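August 5, 2022
Finish bench, Tivwood shop

Continuing the oil and varnish tests on the Flurnness stools. Last entry stopped at the second coat on the offcuts, so picking up there.

Offcuts A through D came off the rack this morning. A and B are the Grernis wiping varnish, thinned one to one with mineral spirits. C and D are the same varnish straight from the can. All four are from the same ash board as the stool seats, sanded to 180, dust wiped with a dry rag only. I did not use a tack cloth this time. Last November we had fisheyes on a whole run and I still suspect the cloth.

A and B are dry to a fingernail. Color is even, very slightly amber. C has a line of sag on the end grain side and D has nibs all over. The nibs feel like dust from the belt sander, which was running on the other side of the shop while D was wet. Will repeat D with the sander off before saying anything about the varnish.

Scraped the sag on C with a card scraper. It rolled up soft underneath, so straight varnish on a vertical edge needs at least another day, or a thinner coat. Writing THIN COAT on the can lid.

Water ring test: wet glass left on A and C overnight under the bench. A has a faint gray ring that went away by lunch. C has no mark. Two coats thinned is not enough for a seat, then. Three more on A and B and test again. The usual advice is five or six coats if you wipe and I see no reason to argue with it.

Stools: eight legs turned and fitted, tenons left long. One leg has a check at the foot running up the grain, found after turning. Put it aside for stretchers. The replacement blank is cut and marked. Seat blanks are flat except for one that cupped after we took it out of the stack — stickered it again with weight on top. Clamped flat it looks fine, but I would like to see it stay flat without help before any finish goes on it.

Sandpaper: compared the house brand 220 with the Tai 220. Tai cuts faster for the first seat and then loads up. House brand is slower and lasts. By the second seat there is nothing between them, so we keep buying house. Order one sleeve of 320 for between coats, we are down to loose half sheets.

Shellac: the old jar of flakes, mixed at a two pound cut, will not dry hard. Test strip still takes a thumbprint after a full night. Threw it out. New flakes are in the cabinet, not opened. Date the jar when you mix it. The one I threw out had only "blond" on the label and could have been any age.

Scratch test on B after lunch, using the edge of a coin with light hand pressure. White line, no flaking. Steel wool and paste wax took most of it out. Worth telling the customer, because the stools are going into a kitchen and will be dragged. The wax darkened the sample a shade compared with A. If we wax one stool we wax all of them.

Glue: hide glue in the pot went stringy in the afternoon. Added water, kept it warm, fine again. Used it on the one stretcher joint only. The rest will get yellow glue. I know we said we would pick one and stick with it, but the stretcher was a repair and I wanted to be able to open it again.

Rags: all oily rags go flat on the outside rail until stiff, then into the lidded can with water. Found two wadded up under the bench. Please do not do that.

Left to do:
Third coat on A and B, first thing, before any machine is on
Repeat D, straight varnish, clean air
Check the cupped seat with a straightedge
Turn the replacement leg
Trim tenons once the seats are on
Wipe down the shelf over the finish bench, the dust up there is thick
Call Flurnness about footrest height, the drawing and the email do not agree

Humidity was high all day and everything dried slower than the can says. Leaving the samples in the rack with the door shut. 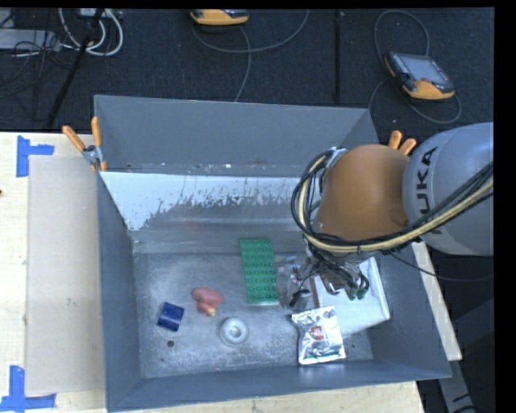 Gray metal bin on the wood tabletop, floor scuffed and scratched, coating worn below the far wall.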